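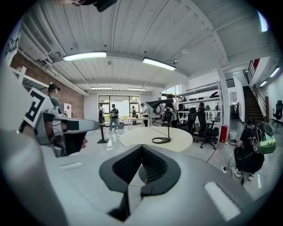

Pinzas de mano en la sala grande de Sestcombe, entre la pared de ladrillo y los ventanales.

Quiénes somos

Somos Droltudex, un taller-escuela de robótica instalado en Sestcombe, y si has llegado a esta página seguramente es porque alguien te habló de nuestras jornadas de puertas abiertas (o porque te perdiste buscando el aparcamiento, que también pasa, y eres igual de bienvenido). Empezamos con una sola mesa prestada y muchas ganas de enseñar a otros lo que íbamos aprendiendo, y de aquello nos ha quedado la costumbre de abrir la puerta a quien quiera entrar.

La jornada más grande la celebramos cada año en mayo. En la última recibimos a 383 personas, entre familias, estudiantes y gente de empresas de la comarca, y todavía nos llegan correos preguntando por la siguiente. Durante el curso organizamos además visitas más tranquilas, de hasta 5 grupos al mes, en las que hay tiempo de sobra para preguntar y para repetir.

La visita dura dos horas. Skye Skinner, nuestra directora, da la bienvenida y cuenta un poco la historia de la casa, a veces un poco más de lo previsto, y enseguida pasamos a lo que a todos nos gusta: coger una pinza de mano, abrirla, cerrarla, probar con los objetos de la mesa y comprobar lo difícil que es explicarle a una máquina algo que nuestros dedos hacen sin pensar. ¡Los niños suelen pillarle el truco antes que sus profesores! Después enseñamos cómo se aprovechan esos movimientos para entrenar a un brazo robótico, y quien quiera puede quedarse charlando con el equipo.

Con Flamex compartimos las prácticas de los alumnos de segundo, y con Lashari preparamos los talleres para institutos, por los que han pasado ya 209 estudiantes. A los dos les debemos mucho cariño y bastantes cafés.

Para reservar visita basta con escribirnos desde el formulario de contacto, indicando cuántos sois y qué edades tenéis. Conviene traer calzado cómodo, y las mochilas se pueden entrar sin problema.

Página actualizada el 12/12/24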